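### 3.2 Ball stock and surface inspection

The study used table tennis balls drawn from the ordinary practice stock of the Ornero sports hall. Practice balls are bought in bulk, used by several groups in the same week and returned to shared tubs, so their age is seldom recorded. The hall's purchase ledger listed 1,235 balls over the period of the study, from two suppliers, Bernitell and Dikiser. Of these, 157 were set aside for inspection. Balls with an open crack or a visible dent were replaced from the same tub before numbering.

Each ball was wiped with a dry cotton cloth and viewed against a plain pale ground under soft light. Glossy backgrounds had been tried in October and were given up, as reflections along the lower half of the ball were easily mistaken for scuffing. Orange and white balls were inspected in separate sittings.
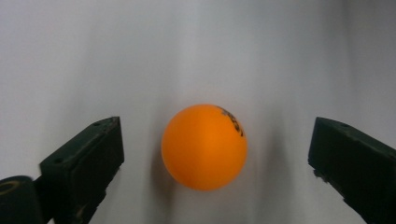 **Figure 4.** Orange table tennis ball with a small dark printed mark near its upper right edge.

Wear was graded on the four-point scale proposed in the Woldegiorgis report, with one change. The original scale treats loss of the printed mark as a sign of general wear. In our stock the print varied from one delivery to the next even among unused balls, and it was therefore graded on its own and left out of the total score. A mark seen at an angle was not graded until the ball had been turned to bring the lettering face on.

Two inspectors graded every ball independently. Where their scores differed by more than one point, the ball was returned to the tray and graded again at the end of the sitting, without reference to the earlier scores. This was needed for 25 balls, most of them white, on which light scuffing is harder to see. Sittings were limited to around 100 minutes, including breaks.

Roundness was checked separately by rolling each ball down a shallow glass incline and noting any drift from the centre line. The results of that test are reported in Section 4.1 and were not available to the inspectors during grading.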